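June 12, 2026

Third evening in a row on the small arm, and I'm less convinced than when I started.

The Welura calibration routine finished without complaint again. It always finishes without complaint. It says "joint offsets saved" in the same cheerful green letters whether the gripper lands on the cube or a finger's width to the left of it, so I've stopped reading the message. I don't know why I ever did. A routine that can't fail hasn't checked much.

What I did tonight, so I can stop guessing next week: power off, arm folded by hand to the rest position, power on, offsets cleared, routine run from scratch. Then I took the jaw off and put it back, because the screw had backed out by a quarter turn. I have tightened that screw before. The Nernudton manual says to use a drop of threadlocker and then, two pages on, tells you to remove the same screw for cleaning every month. Pick one. I left the threadlocker off and made a pencil note inside the cover with the date I tightened it. If it's loose again before the month is out, I'll go the other way.

The cable bothers me more. People on the Zoëga forum swear that wrist drift is a heat problem in the servo and that you have to let the arm warm up before you trust it. Maybe. I read 19 posts in that thread and not one person had measured the temperature of anything. My own suspicion is the cable pulling when the wrist turns all the way over. I gave it a longer loop and moved the tie farther up. The error got smaller after that, but I'd also just put the jaw back on, so I've changed two things at once like a fool and learned nothing from either.
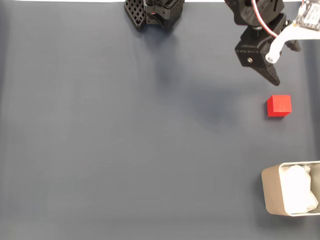 The log counter says 2,129 cycles since November, with 1,889 of them marked good. I'd like to know who decided they were good. The software calls a cycle good if the jaw motor stalls on the way closed, and I've watched it stall on a fold in the cloth and write itself a nice clean pass. So that second number is worth whatever a stalled motor is worth. I've written it down anyway, mostly so I can see how fast it climbs.

Speaking of the cloth, I pulled it flatter on the right side and gave up on the left, where the arm hardly goes. Should really be clipped at the corners. Cedico sells a stiff mat for this, and their page claims it "eliminates surface error," and for that price it had better. I'm going to try a piece of board under the cloth first.

Ran the pick by hand after all that, jogging down in small steps and stopping short of the cube each time to look at it from the side. I still think the wrist leans. The screen says it's square. I laid a steel ruler against the bracket and the ruler sided with me, though I wouldn't bet much on my eyes at this hour.

Decided against the firmware update. The release notes promise "improved smoothness," and I have no complaint about smoothness. It goes to the wrong place very smoothly already.

For tomorrow: put the cable tie back where it was, leave the jaw alone, run the same pick with the same settings and write down the miss each time. Then the tie again. One thing per evening, even if it takes until the weekend. Also need to find the small hex key, which I had in my hand an hour ago and which is not on the shelf, not in the drawer, and not in my pocket.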